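The 1,218 work orders: Na-rae Bae on following a street light contract in Grumton
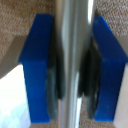
Blue gripper fingers on either side of a silver-gray metallic object.

Na-rae Bae spent 16 months asking the city of Grumton for the paperwork behind its street light repairs. She got it in pieces, some of it scanned upside down, and in January she published what she had found: of 1,218 work orders paid to the contractor, Rutell, 565 were for poles that had already been billed as repaired within the previous month.

The city has since stopped payment on the contract while its auditor reviews it. Rutell says repeat visits are normal on old wiring and that it has done nothing wrong. The company has handed over its own records to the auditor.

Bae works alone, from a desk in her apartment in the Lau district, where she has lived for most of her adult life. She used to cover school boards for a daily paper that no longer prints.

"I didn't start out looking at the contract," she says. "My street was dark. I called the city and they told me the light outside my building had been fixed. I was looking at it while I was on the phone."

She asked the clerk when it had been fixed and was given two dates, nine days apart. She wrote them on the back of a pharmacy receipt and later filed her first records request, asking for every repair on her block.

That request came back quickly. The next one, for the whole district, did not. The city said the records were held by the contractor. The contractor said they belonged to the city. Bae appealed to the state records office, which ruled that an invoice paid with public money is a public record wherever it is kept.

"People think there is a fight at that point, with lawyers in a room," she says. "It was letters. I would get a letter and I would answer the letter. A few times I missed the deadline to appeal by a day and had to file all over again, and that was my own fault."

What arrived in the end was a set of paper forms, each with a pole number, a street, a code for the fault and an amount. There was no spreadsheet. Bae typed the forms in herself over one winter. She then sorted them by pole number, and the repeats lined up.

Most of the amounts were just under $500. Under the contract, any single repair costing $500 or more needs a signature from a city engineer. Repairs below that go straight to accounts payable.

Bae is careful about what she thinks this shows.

"I can say what was billed and when. I can say that a lot of the bills came in under the line where somebody has to look at them. I can't tell you what anyone intended. I wrote the story that way and I have been asked to say more than that on the radio, and I won't."

She is also careful about the 565. Her first count was higher. She had included poles where the fault code changed between visits, which could mean that a second, separate problem had come up. An electrician she consulted told her a blown fuse and a failed ballast on the same pole can be unrelated, so she took those out.

"It made the number smaller and I was annoyed for an afternoon," she says. "Then the company's response came in and the first thing they raised was fault codes. If I had left those in, the whole story would have been about that."

Before publishing, she walked a sample of the streets after dark. The worst stretch was along Zerkingate, the road that runs behind the bus depot, where workers coming off the late shift have complained about the lighting for years. Several of the poles with repeat bills there were out on the night she went. She went back a week later and wrote down the same pole numbers.

A dispatcher at the depot told her that drivers had been using their phones to light the path to the parking lot. None of them had known there was a repair contract at all.

The reaction from City Hall was slow. For two weeks there was no statement. Then the public works department said it had found "irregularities in documentation" and referred the matter to the auditor. Council members have since asked for the $500 threshold to be lowered, and one has proposed that photographs be attached to every invoice.

Bae doubts the photographs will help much. "You can photograph a pole. The form already says somebody went to the pole. I'd put in a check on the pole number when the bill comes in, so the system asks why it was there last week. That's a cheap thing to do."

She has been asked to speak to a few community groups, and mostly they want to know how to file a request of their own. She tells them to ask for one small thing first, with a street and a date on it, and to keep the envelope. Postmarks mattered in two of her appeals.

The auditor's report is due in the summer. Bae has asked for the working papers and been told she will have to wait until it is final. In the meantime she has filed a request for the contract that came before this one, which was held by a different company and ran for a much shorter time.

The light outside her building is working. It came on the week after the story ran, she says, and she has not been able to find a work order for it.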